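3. Storage of sweetcorn in the home

3.1 Background

Sweetcorn begins to lose its sweetness as soon as the ear is taken from the plant. The sugars in the kernels turn to starch, and they do so faster in a warm room than in a cold one. Growers and packers have known this for a long time and cool the crop soon after cutting. Much less has been written about what happens once the ears reach a kitchen, where the buyer decides whether to strip the husk, wrap the ear, put it in the fridge or leave it out until the meal.

Earlier work in this project dealt with the shop end of the chain. The present section deals only with households. We wanted to know where people keep ears of corn, how long they keep them, and whether leaving the husk on makes a difference that an ordinary eater would notice.

3.2 Households and diary

Households were recruited in the towns of Corik and Trimby through notices in greengrocers and two weekly newsletters. A total of 172 households returned a usable diary. The diary ran through July, when local corn is cheap in both towns and most people buy it by the ear. A household could enter as many purchases as it liked, but only the first was used in the analysis, so that keen buyers did not count for more than the rest.

For each purchase the diary asked for the place of storage, the state of the husk, the day of cooking and the way the corn was cooked. Place of storage had four set answers: fridge, larder or cupboard, worktop, and other. State of the husk had three: whole, partly pulled back, and removed. We added the middle answer after a trial run, when several people wrote in the margin that they had pulled the husk down to look at the kernels and had then pushed it up again or left it as it was.

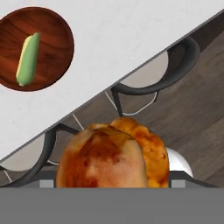

Figure 4. Ear of corn on a wooden plate, with a strip of kernels showing.

The partly pulled back group gave us more trouble than expected. Some people counted a small tear at the tip, and others only ticked the box if half the ear was bare. We went back to the returned diaries and read the comments for every entry of this kind. Where the comment made it plain that only the tip had been opened, the entry was moved to the whole group. Entries with no comment were left as they stood. A stricter wording would have helped, and the revised diary now asks whether kernels can be seen along the side of the ear.

3.3 Tasting

The diaries could tell us what people did but could say little about the result. For this reason a separate tasting was held at the Cirillo test kitchen, using 100 ears of a single yellow variety, Mutik, cut on the same morning from one field. Half of the ears were kept in the fridge and the other 50 on an open worktop. Within each half, the husk was left whole on some ears and partly pulled back on the others. All ears were kept for 2 days, boiled without salt for the same time and cut into short lengths for serving.

Tasters scored each piece for sweetness, juiciness and toughness of skin on a printed line, marking it with a pencil wherever they thought fit. They were not told how the ears had been kept. Water and plain bread were given between pieces. The end pieces of each ear were thrown away, as the kernels near the tip are often smaller and cook more quickly than those in the middle.

3.4 Findings

The fridge was the most common place of storage in both towns, with the worktop second. Larders were mentioned mainly in Trimby, where more of the houses are old enough to have one. The answer "other" covered a garage, a cellar step and the boot of a car.

Keeping place and husk state went together. Ears in the fridge were more often bare, and several people wrote that they stripped them to save room on the shelf. Ears left on the worktop were mostly in the husk and were cooked sooner, often on the day of purchase. This makes the diary data awkward to read on their own, since a fair comparison needs ears that were kept for the same length of time.

In the tasting, ears from the fridge were scored as sweeter than those from the worktop. The gap was clear for sweetness and smaller for juiciness. Husk state made little difference in the fridge. On the worktop, ears with the husk partly pulled back were scored as tougher than whole ones, and some tasters noted a dented look to the kernels on the side that had been open. We take this to be loss of water from the bare strip, although we did not weigh the ears and cannot show it directly.

Scores for the two sides of the same ear were not recorded separately. In a later tasting we would mark the open side with a pin before boiling and serve it apart from the covered side.

3.5 Limits

The diary households chose themselves, and people who read notices in a greengrocer's may take more care over vegetables than others do. The tasting used one variety from one field. Modern very sweet types hold their sugar for longer, and the gap between fridge and worktop may be narrower for them. Room temperature in the test kitchen was steady, while a home worktop may sit beside a cooker or under a sunny window for part of the day.

We also did not ask about bags. A good number of diary comments mention plastic bags, damp tea towels or paper, and a wrapped bare ear may well keep as much water as one in its own husk. The revised diary has a question on wrapping, and the answers will be reported with the next season's returns. Section 4 turns to peas and broad beans, for which the same diary was used with the husk question replaced by one on pods.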